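About Skalby

Home | About us | Classes | Hire a room | Find us

Hello, and welcome to Skalby. We are a small pottery school and shared studio on the upper two floors of an old seed merchant's, and we have been teaching people to throw, pinch, coil and glaze for long enough now that some of our first pupils are bringing their own children along to the Saturday-style family mornings we run in the school holidays. If you have found your way to this page you are probably wondering whether we are the right sort of place for you, so do put the kettle on and we will try to tell you.

The school began in a garage with one wheel, a second-hand kiln called Ruller (that was the name painted on its lid when we bought it, and we never found out why) and a very patient landlord. Ruller is still with us and still fires beautifully, though these days it only does the bisque, and the glaze firings go into the bigger kiln downstairs. We moved into the present building when the garage roof finally gave up one wet November, and we have spread ourselves out a little further every year. There are now 8 wheels, two long hand-building tables, a damp cupboard that really does stay damp, and a glaze room with a window that opens.

Most of our teaching happens in evening courses, which run for a term and take complete beginners as well as people who did a bit at school and have been meaning to get back to it ever since. We keep the groups small and we don't rush anyone. Some people want to make a full dinner service and some people want to make the same small bowl over and over until it comes out the way they see it in their heads, and both are perfectly good ways to spend a term! We supply the clay, the tools and the aprons, and all you need to bring is a towel and short fingernails.

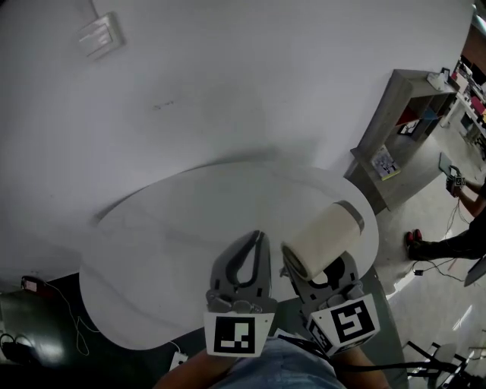

Cups are what we get asked about most, so they deserve a bit of room on this page. Nearly everybody who signs up with us has a cup in mind, and it is a lovely thing to aim for, because you will use it every day and it teaches you almost everything: a level base, an even wall, a rim that is kind to the lip. We start with a plain cylinder and stay with it for several weeks. A cream cup with a band of grey around the rim, above a round white table, is the sort of quiet colouring we are very fond of here, and beginners are often surprised by how much one simple band can do for a straight-sided shape. To get a band like that you can dip the rim or put it on with a loaded brush while the pot turns, and we will show you both. Handles come later, and they come with a fair amount of grumbling, and then one evening they suddenly make sense.

Our own house glazes are mixed on the premises from recipes that have been handed around and scribbled on for years. The two you will meet first are Ezeani, a warm oatmeal that breaks to toffee on the edges, and Drernard, a deep green that likes to run and needs a clean foot and a bit of respect. There are shelves of test tiles in the glaze room, 455 of them at the last tidy-up, and you are welcome to take them down and look as long as they go back on the right hook.

Once you have finished a beginners' course you can join as a studio member. Members have the run of the place outside class times, a shelf of their own, and a say in when the kilns go on. We have room for 40 members and there is usually a short waiting list, but it moves quicker than you would think, especially after the summer. We also hold an open studio each July, with pots for sale on the stairs, a have-a-go wheel in the yard and far too much cake. The money from the have-a-go wheel goes into our bursary, which pays for course places for people who couldn't otherwise come. Last year it raised £1,000 and we were thrilled.

A few practical things. The building has a lift as far as the first floor, where most of the teaching is done, and one of the wheels is set at a height that suits a wheelchair. The door is at the side, down the passage, past the bicycle racks. Evening classes start at 7pm and we lock up at half past nine, though the washing-up of buckets has been known to go on a bit. Please don't wear anything you would be sorry to see splashed.

If you would like to look around before booking, just drop in while the shop is open or send us a message through the Find us page. Somebody will come down with clay up to the elbows and show you the way.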